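Notes from the assembly room, January 2023

When I started on stools at Turkgate, the job was a crate of legs, a crate of seats and your own two hands. I liked it, mostly. You could have the radio on and a good natter while you got through your pile, and the only thing that ever went wrong was your wrists. Mine went in November, both of them, the way they do every year when the Vachon order comes in. Vachon takes 428 stools in one go and always wants them before everyone has properly got their breath back.

So when Hằng Triệu from the office asked who fancied learning the robot arms, I put my hand up before she'd finished the sentence. I'm not a computer person (ask my nephew, who still does my phone for me) but I thought, well, if something else wants to do the twisting, be my guest! 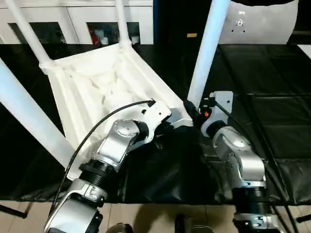 The bit I hadn't expected was how much I'd have to think about things I'd been doing without thinking. Take a leg and a seat. I'd have told you it was one move: pop it in, turn it, next. Then you sit down with the Vumum people, who set up the software for us, and they ask which hand does what, and when you let go, and how you can tell the thread has caught. I said you just feel it. They wrote that down very politely and asked again. We had a whole afternoon on what I mean by "snug", and I went home and practised on the lid of the marmalade jar.

What we settled on in the end was much the same as how I do it myself. One arm keeps hold of the seat and the other brings the leg to it. You want the leg lined up with its socket before anything starts turning, or it goes in crooked and you're backing it out again. I must have said "straighten up first" 200 times that week. 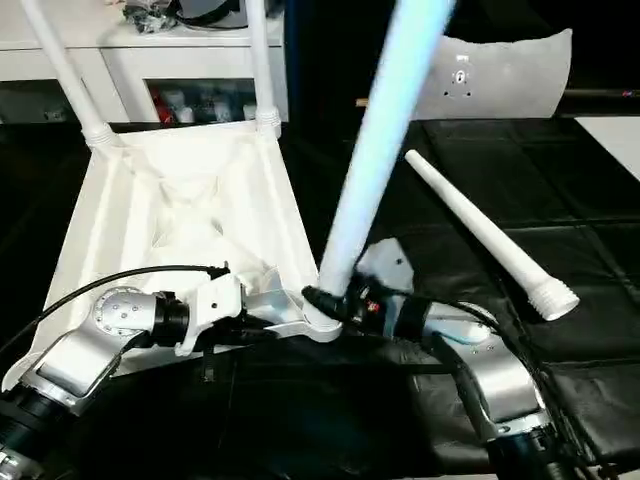 One arm on the seat base, the other bringing in a leg.

There's a knack to laying the parts out as well, and that's the part of my day that has changed most. I used to have everything in a heap and fish about for what I wanted. Now the legs go down on the mat side by side, with the threaded ends all pointing the same way, and you leave a decent gap before the next thing. The mat is black, the stools are white, and I'm told that helps no end. It also shows up every crumb, so biscuits have been banished to the windowsill at the far end of the corridor. I'm still a bit sore about that.

I've got quite particular about it, I must say. Last week I caught myself straightening the cutlery in the canteen.

The hours are the other big change. We used to do a full shift on legs and swap on to packing if somebody was off. Now two of us share the arms, a morning each, and the rest of the time we're on checking and on the fabric stools, which have come on a lot. Checking sounds like a sit-down job but it's more walking than I've done in years. You turn every stool over, give each leg a wiggle, stand it on the flat plate and see if it rocks. If it does, you find out which leg and write it in the book. Then somebody has to work out whether it was the part or the arms or the person who laid it out (me, twice, I've owned up).

Are they quick? No, not yet. I can beat them easily on a good day, and I did, in front of witnesses, just before the tea break. But I can't beat them in the last hour of the afternoon with my wrist strap on. My best day ever on my own was 119 stools and I couldn't hold a mug that evening. We're not there with the arms and I don't know when we will be, but I do know I've slept through every night since I moved over.
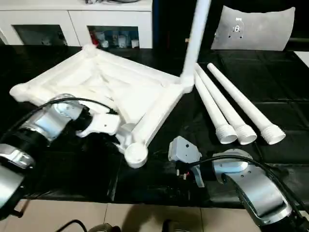

What people have been asking me

Mainly they want to know about jobs, and fair enough. I asked as well, on my first day, and I'll tell you what I was told. Nobody on stools is being let go this year, and anyone who wants to train on the arms can put their name down. The Dallell site is getting the same set-up once ours has settled. After that they wouldn't promise, and I'd sooner hear that than a lot of flannel. I did push for it in writing and we've now got it in writing, pinned up by the lockers, so go and read it for yourself.

The other thing I get asked is whether it's lonely. A bit, some mornings. You can't really chat when you've got to keep an eye on what the grippers are up to, and I miss having someone across the bench moaning about the parking. I've asked if the two of us could overlap for half an hour in the middle of the day, for a proper handover and (between ourselves) a gossip. Hằng is looking at the rota.

And pay. The training counts as skilled hours from the first day, so check your slip. Mine was wrong the first month and it was put right when I asked.

I was also asked what happens when they drop one. You press stop, you pick it up, you have a look at the thread and you put it back where it should be. There's no telling-off. I did say sorry to it once, out of habit.
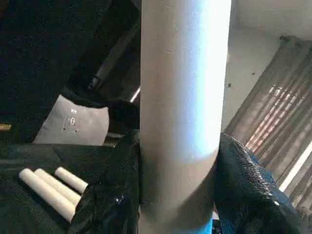
Hằng Triệu would like it added that putting your name down doesn't commit you to anything, that the first session is only watching, and that you can go back to the hand benches afterwards with no questions asked. She also says the overlap on the rota is looking likely, but that she's making no promises until she has spoken to the packing team, and that anyone whose wrists are giving them trouble should come and see her now and not wait for the next big order.

The list is on the board outside the office, and there's a pen on a string. If the pen has gone again, come and find me at the checking bench, any afternoon.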